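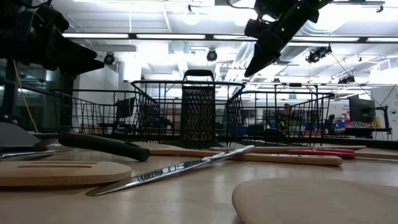 The Etiron Utensil Sorting Project is a student robotics project run as a one-semester course at Nillport College. Teams program a pair of robot arms to move kitchen utensils between a tabletop and a wire basket. The course was first offered by Lilibeth Dumlao, a lecturer in mechanical engineering, and has been taught jointly with Kekeli Amissah since its second year. The task uses ordinary household items, among them a wooden spoon and spatulas, a metal knife, and a box grater that stands upright in the basket while the remaining pieces lie flat on the table. Each arm carries a two-finger gripper and hangs over the work area from its own side.

Background

Before the project was set up, the robotics option at Nillport consisted of lectures and a set of simulation exercises. Students wrote motion plans for a single arm and were graded on the output of the simulator. Dumlao proposed a course built on physical hardware after several graduates reported that they had never handled a real gripper. The name Etiron was taken from the software package that students in the first group wrote to control both arms from one program. Later groups have rewritten most of the package but kept the name.

Enrollment is limited to 28 students, divided into teams of four. Places are assigned in April for the following fall. Students must have passed an introductory programming course and one course in statics.

Equipment

The work surface is a light wooden tabletop. The two arms are controlled from a single workstation, and a shared stop button halts both. Images come from fixed cameras and from small cameras at the wrists. The fixed views are used to locate objects before a motion begins, and the wrist views are used during the final approach, when the arm itself often hides the object from the fixed cameras.

The basket was chosen for its open sides. Thin wires are hard for many depth sensors to measure, and the table surface seen through the openings can be mistaken for the floor of the basket. Teams are expected to handle this in software. Painting or taping the wires is not allowed under the course rules.

Reflective objects present a second difficulty. Polished metal produces bright highlights that shift as the wrist moves, and a detector trained only on wooden items will often divide one metal utensil into two. In the course notes, Amissah recommends collecting training images under the normal room lighting and from a wide range of wrist angles. The shared image collection, named Yurt, holds 207 labeled sequences and is extended by each group.

Approach and grasp planning

Grasping inside the basket is taught as a separate unit. The fingers are opened before they reach the wires and must be lined up with a gap in the grid. A finger that comes down on a wire can bend it or drag the whole basket across the table. Students compute the approach direction from the fixed view, then correct it from the wrist view, in which the two fingertips serve as a constant reference at the bottom of the image.

At steep angles the nearer wires look broad and soft, while those farther away form a tighter grid. Line detection must allow for both. A slender metal piece seen between the open fingers may be partly out of view, so its length cannot be taken from the wrist image alone.
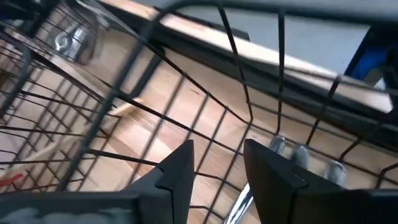
Assessment

Each team completes 31 graded runs over the semester. A run is scored on the number of utensils placed correctly, the time taken, and any contact with the basket rim. Knocking over the grater ends the run. Teams may choose the order in which objects are moved, and most begin with the wooden items.

A written report accounts for the rest of the grade. It must include a log of failed grasps, sorted by cause, and a description of any change made to the shared software.

Related courses

Puresside, a follow-on course, uses the same arms for two-handed tasks in which one gripper steadies an object while the other works on it. It is open to students who have completed the Etiron project.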